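1/ Right, I've wanted to do a thread on the old bus route between Wokmont and Plivley for ages, so get a cup of tea. It's my favourite bit of local history and hardly any of it is written down!

2/ The route was the number 21. It started in July, when the mill at Plivley took on a night shift and needed people there by 4 in the morning. The first buses left Wokmont in the pitch dark, and my gran remembered them packed to the doors.

3/ There was no timetable for the first few months. You stood by the Abbasi bakery and listened for the engine – it had a whine you could hear from the top of the hill, apparently. The bakery opened its side door early and sold hot rolls to the queue.

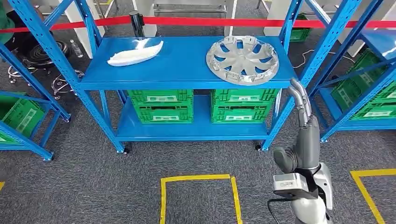
4/ The best thing about old routes is the bits people hang on to. Tickets, badges, destination blinds, a bell push in a kitchen drawer. I love all of it. Even car parts get me going now, and I could look at the curved spokes on that silver wheel cover for a good long while. But paper is what I'm really after, and tickets most of all.

5/ Sidra Naqvi lent me her dad's collection and it's a joy. He drove the 21 for years and kept one ticket from every roll he finished, 500 of them, each with a note on the back in pencil. "Snow, turned round at the chapel." "Goat." Just "Goat"! I have so many questions.

6/ The fares tell you loads too. There's a cheap return that only turns up in the summer ones, and Babar Siddiqui reckons it was for the lido. He's got a poster that seems to back him up, so I'm going with it.

7/ The route got shorter bit by bit. First the chapel loop went, then the evening buses, and the last full run was in 2000. Sidra's dad was driving. The note on the back of that ticket says "Full. Sang all the way."

8/ If you ever rode it, please tell me where you got on and what you could see from your seat. I'm trying to draw the whole thing stop by stop, and I'm stuck on the stretch after the chapel. Did it go left at the pump or carry on down the lane?

9/ Also if you know about the goat, my replies are open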